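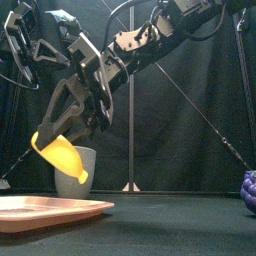 Robot arm holding a yellow plastic object.

Week 8 notes: Conditions on public benefits

Welcome back! Last week we asked who pays for cash aid. This week is about strings, meaning the things a person has to do (or stop doing) to keep getting help. I love this unit, and I think you will too, because it's where politics, law and plain old office paperwork all run into each other.

Some terms first

A means test looks at what you have: income, savings, sometimes a car. A conduct rule looks at what you do: showing up to job training, sending kids to school, reporting a change of address. A categorical rule looks at who you are, such as a parent, a veteran or a person over a certain age. Most programs mix all three, and the fights in a legislature are nearly always over the second kind.

Keep "eligibility" and "take-up" apart in your notes! Eligibility is who could get the benefit. Take-up is who does. A bill can leave eligibility alone, word for word, and still push take-up way down by adding one more form.

Where the rules get made

Think of three desks. The legislature writes the statute, which is often short and pretty vague. The agency writes the regulation, which is long. Then there's the county office, where a worker with a full caseload decides what counts as "good cause" for a missed appointment. Political scientists call that last one street-level discretion, and it's my favorite idea in the whole course.

The Harkbridge case

Read the packet before section. Harkbridge is our practice county, and the 1,407 households in the file are the ones receiving monthly cash aid when its new work-reporting rule began in March. Under the old rule they reported twice a year. Under the new one it's every month, on paper, with an employer's signature. By the end of the second reporting period 56 households had lost aid.

Now the fun part. The packet doesn't say why those 56 cases closed! Some may have found work and stopped filing. Some may have mailed the form late, or had a boss who wouldn't sign. Supporters of the rule and its critics both quote the same number, and you should be able to write a fair paragraph for each side before picking one.

Three ways to read a closed case

The Urnov reading: the rule works as a screen, and people with other options leave on their own.
The Shih reading: the rule works as a burden, and it falls hardest on people with odd hours or no mailing address.
The Keria reading: the rule works as a signal to voters, so closures matter less than the headline on signing day.

These can overlap. A rule can be a burden and a signal at once (I'd say that's pretty common).

For section

Bring one page on which desk you would change first, and what you'd want to measure afterward. Name the data you'd need, even if no county collects it. Also look over pages 2 through 8 of the packet, mainly the sample notice, and mark every spot where you had to read a sentence twice.

Next week: appeals and hearings.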